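Bunting Community Film Club
Progress report to the Karusach Fund, December

Screenings
We have shown 8 of the 13 films in the programme, all at the hall in Purnby with a 7.30 start. The best attended was the coming-of-age double bill, which filled the hall's 200 seats. The subtitled titles drew smaller audiences than we had planned for, and we have moved two of them to the Saturday-style matinee slot used by the Brirnberg group.

Young film-makers' short
Zlata Levchenko's script is finished at 14 pages. It follows a girl who sells her grandmother's necklace to pay for a school trip, then tries to get it back before anyone notices. Oleksandra Prokopenko is directing. The bedroom scenes come first in the schedule and the market scenes are still without a location. Sound equipment is on loan until the end of the spring term.

Bed with the orange-lettered blanket; pearls and the pink jewellery box
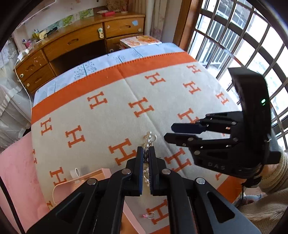
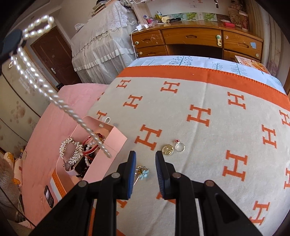 Spending
Hall hire and film licences are within budget. Printing went over, and we ask to cover it from the unspent travel line.

Next period
Five screenings, a market location, and a first cut of the short.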